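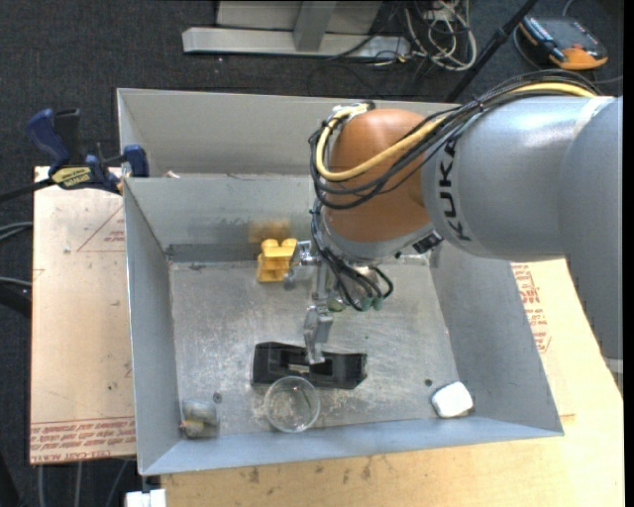
A Laundromat, a Tool Shed and the Alley Between Them

24 August 2018

Trinidad Manalo has been walking the alleys behind Trestthorpe Avenue since she was a kid, mostly because they were faster than the sidewalk. They cut from the school to the bus stop and from the bus stop to the back door of her parents' laundromat. She is now the person most people in the neighborhood call when they want to know who owns a fence, when the drains were last cleared, or whether they are allowed to put a bench behind their garage.

The laundromat is still open and still called Manalo. We met there on a weekday morning and talked at the folding table in the back, with the door to the alley propped open.

Manalo trained as a bookkeeper and says she has no interest in becoming a planner. What she and her neighbor Thịnh Lã have done over the past few years is get two blocks of alley repaved, lit and opened to people on foot, in a part of the city where the official position was that alleys were for garbage trucks and nothing else.

"We didn't have a plan," she said. "We had a puddle. It was behind the laundromat and it went right across, wall to wall. If you were carrying clean sheets you had to go around the block."

The puddle led to the question of who was supposed to fix it, and the answer took eight months. The city's maintenance office said the alley was private. The county's parcel records said it was public. An old plat map, which Manalo eventually found in a drawer at the records office, showed a public right-of-way twelve feet wide with a strip on the east side that had never been assigned to anybody.

"That strip is where everything happened," Lã said when he joined us a little later. He runs a small upholstery shop four doors down and had come in with his lunch. "If it had all been public, they would have said no to the planters. If it had all been private, we would have needed a signature from every owner. It was the gap that let us start."

They started with gravel. Lã borrowed a truck from his cousin and the two of them filled the low spot over a weekend. It washed out in the first heavy rain. They filled it again, this time with a shallow trench running to the storm drain, and that held through the winter.

By spring other people were using the alley, and they had opinions about it. A woman who pushed a stroller through every morning wanted the gravel replaced with something flat. The man who owns the building on the corner wanted it closed off entirely. Manalo decided to find out what everyone else thought, and wrote a one-page survey in three languages. She left it in mailboxes, on the laundromat's counter and at the barber's.

She got 446 back. "I expected thirty," she said. "I had to do it all by hand, at this table, at night. I had a column for yes, a column for no, and a column for people who wanted to tell me about their landlord."

Most of the replies asked for light. Pavement was second. Very few people asked for plants, which surprised both of them, although the planters are what visitors tend to photograph now. Manalo says she is still a little annoyed by that.

"People wanted to see their feet," she said. "They wanted to see who was standing at the other end. You can have all the flowers you like, but if it's dark at five o'clock my mother is going to walk the long way."

The lights were harder than the puddle. The utility would only put fixtures on its own poles, and its poles were on the wrong side. Lã went to building owners one at a time and asked each of them to let a light be mounted on the back wall and wired to the building's own meter. He offered to pay each owner $300 a year for the electricity, out of money raised from a street sale. Two owners took the money. The rest, he said, told him to forget it and signed anyway.

"I think they wanted to be asked," he said. "A letter from the city comes and you put it in the pile. I came in with the drawing and said, this is your wall, this is where it goes, is that OK? One guy moved it three feet to the left so it would shine on his trash cans. Fine."

The owner of the corner building has not signed. There is no light on his stretch, and you notice the change when you walk it in the evening. Manalo speaks about him carefully. She says he was robbed in the alley years ago and that his reasons for wanting it closed are real ones. She has stopped bringing it up with him, and he has stopped calling the maintenance office about the planters.

The paving came last. In July of last year the city agreed to resurface both blocks as part of a drainage contract it had already let for the avenue. Manalo had read the contract and seen that the crew would be parked at the mouth of the alley for a month. She went to the district office with the survey, the plat map and a folder of pictures of the puddle, and asked whether they could do the extra work while they were there.

"They said it wasn't in the scope. I said, what would it take to put it in the scope? And the young man there went and looked it up. It was a form. It was one form."

She gives him a lot of credit. Lã gives him somewhat less and points out that the form then sat for five weeks.

There have been problems since. The smoother surface brought motorcycles, which nobody had asked for in the survey. A gate was suggested and turned down, and in the end Lã set two heavy posts into the pavement at the north end, spaced for a stroller or a hand truck. The fire department made him take them out and put in removable ones. The garbage trucks still come through from the south on their usual days and back out again, and the drivers have complained about the planters, some of which have been moved twice.

Rents are the larger worry. When a coffee place called Vino opened with its front door on the alley (the owner kept the old wine bar's sign), a lot of people took it as good news. Manalo was glad to have the windows lit, but she had also seen the lease figure.

"You fix something up and then you find out who it was fixed up for," she said. "I don't have an answer to that. I'm not going to dig the puddle again."

She has asked the owners on the block to sign an agreement to offer current shop tenants a renewal before listing a space. It isn't binding. Most of the smaller owners have signed. The largest one, a holding company named Prillovar, has replied once, by email, to say that it was reviewing the matter.

Lã's own lease runs another year and a half. He would like to stay, and says he would also like to spend fewer evenings on this. He and Manalo get requests from other neighborhoods now, and they have turned down most of them. When they do agree to talk to a group, they ask it to bring its own map and to have walked the place at night first.

"A lot of them come in with a picture of what it's going to look like," Lã said. "Trees, string lights, a guy playing guitar. I ask them where the water goes. If they don't know where the water goes, I tell them to go look when it rains and call me after."

Manalo was folding a customer's towels by this point. She said the next thing on her list is the unassigned strip itself, which still belongs to no one on paper. The city has offered to take it. So has the owner of the corner building. She would prefer that it be held in a trust by the people whose back doors open onto it, and she has a meeting about that with the district office next month.

"It took us eight months to find out nobody owned it," she said. "I'd like a little more time before somebody does."

The next alley walk leaves from the back door of the laundromat at 6:30 p.m. on the first Tuesday of the month. It covers both blocks and takes less than an hour.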